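Write the Stop Rule Before the Task Sheet
Opinion, by Hyun-seo Ham

Most labs that teach two-arm robots to handle everyday goods have a task sheet. It says what goes where and in what order. Very few have a written rule for when the operator must stop. I think that is the wrong way around, and I would like to see the working group behind the Varnenance guide fix it in the July revision.

Take cable packing, a common bench task. An open carton, a couple of cords, two arms. It looks too simple to need rules.
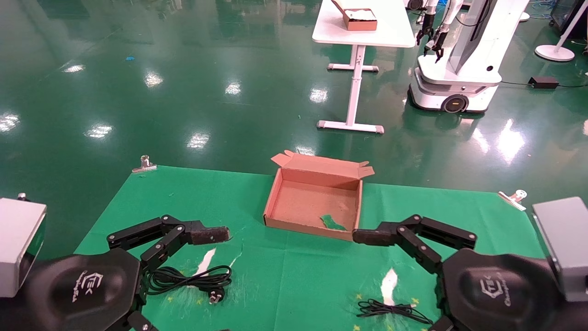

Two arms, an open carton and coiled cables on a green cloth.

The draft guide gives 41 clauses to the arms and the software. The bench gets one, and it says the surface should be "suitable." A cloth with creases and torn patches may be suitable or it may not. Two people at Skillholm gave me two different answers on the same afternoon. A clause that two trained people read differently needs to be rewritten.

My proposal is short. Check the cloth and the clips at the start of each session. Log any tear larger than a fingertip pad. Replace the cloth when the log reaches 10 entries. Some teams will say that worn surfaces are good for training, and I agree with them. Keep the worn cloth if you want it, but write down that it was worn.

Cords need their own clause. A cord is soft in one place and stiff in another, and the plug is a hard object at the end of a loose one. The draft treats all of it as a "flexible item" with a single grip setting.

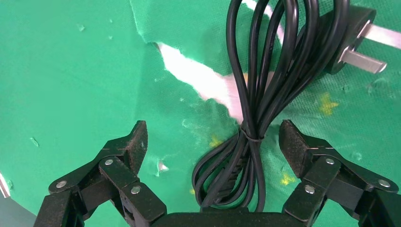 Cord bundle held by a twist tie, with the plug at upper right.

I would name three parts: the tied middle, the loops and the plug. The sheet should say which part is to be gripped first, and the operator should stop if the fingers close on a prong. Paltora already works this way in its own shop. Its operators went through 255 practice runs with the longer sheet, and the extra reading added almost 70 seconds to the start of a session. That is a fair price.

The usual objection is that more rules slow people down. They do, a little. Sorting through a month of unlabeled sessions is slower. I have done that job twice and would prefer to skip a third.

Comments on the draft are open until the end of the month. Please send wording, and say which clause it replaces.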